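Secondhand Clothing Size Notes
README for the August release

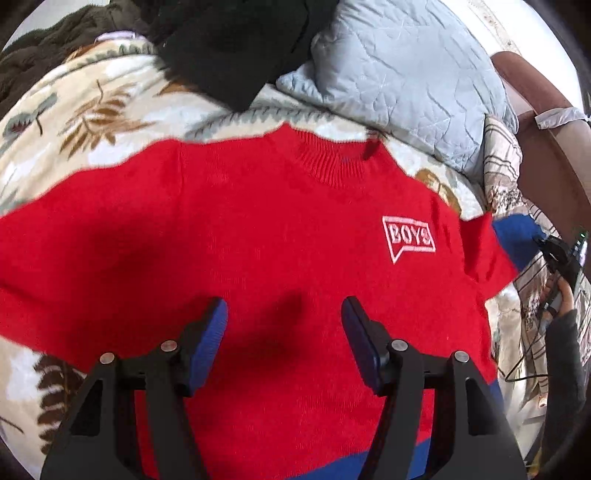

The size printed on a label and the size of a garment are two different things, and this dataset exists because I got tired of hearing otherwise. It holds measurements of used children's knitwear, taken flat with a tape, next to whatever size the label claimed. I started it to check a resale guide that said labels were "reliable to within one size." I saw no evidence for that then and I see very little now.

Please read the limits section before you quote anything from these files. People quoted the last release without doing so.

What is in the folder

garments.csv has one row per garment.
measurements.csv has one row per measurement, so most garments appear several times.
labels.csv has the label text, typed as found, spelling mistakes included.
notes.txt is my running log. It is not tidy and I don't plan to tidy it.

Where the garments came from

Most were bought in mixed bags from two thrift shops, Pino and Soltby. The rest came from a school clothing swap run on a Sunday by Jailson Furtado, who also did the second round of measuring. None of this is a random sample of anything. Thrift shops sort their stock before it goes out, parents keep the things that wore well, and the badly shrunken pieces probably go in the trash before I ever get to them. If you want to know how children's sweaters in general are sized, this will not tell you.

How things were measured

Chest is taken straight across, one inch below the armhole, and is not doubled. Length runs from the highest point of the shoulder to the bottom of the hem. Sleeve runs from the shoulder seam to the end of the cuff. Raglan sleeves have no shoulder seam in the usual place, so they are measured from the neckline and marked R. Do not mix R rows with the others. The first release did, and the sleeve averages in it are worthless.

Knits stretch. You can add 2 cm to a chest measurement just by smoothing the fabric with too much enthusiasm, and I suspect that is how a lot of published size charts get made. Our rule was to lay the garment down, pat it once and leave it alone for 14 minutes before putting a tape near it. Jailson thinks the wait makes no difference. He may be right. We never tested it properly, and I would like someone to.

Columns that need explaining

label_size: as printed. Blank means there was no label or it could not be read.
label_system: height in cm, age in years, or unknown. Unknown is used a lot. A bare "60" could be a height in centimeters, but I have also been told it is a chest size, and I don't guess.
wear: a score from none to heavy. It is an opinion. Do not run statistics on it.
wash_temp: the temperature on the care label. It says nothing about how the thing was washed in real life, and anyone with children knows how often those two match.
source: P, S or J.

Limits

Only one garment in this release was measured before and after washing, so claims about shrinkage cannot be backed up from here. Fiber content is copied from labels, and I have no way of checking it. Brand names were removed, partly because a few brands had only a single row and people were drawing conclusions from it.

The agreement check between the two measurers covers 35 garments. It looks good, which worries me slightly, as we had talked through the method together beforehand. A stranger working from this page alone would be a fairer test.

Conversion tables

I was asked to include the Unow and De Haan charts for comparison. I left them out. Neither one says how its numbers were obtained, and putting them beside measured data makes them look better supported than they are.

Reuse

Use it for whatever you like, with a mention. If you find a row that can't be right, send the row number and what you think is wrong with it. "The sizes seem off" is the reason the dataset exists and doesn't help me find anything.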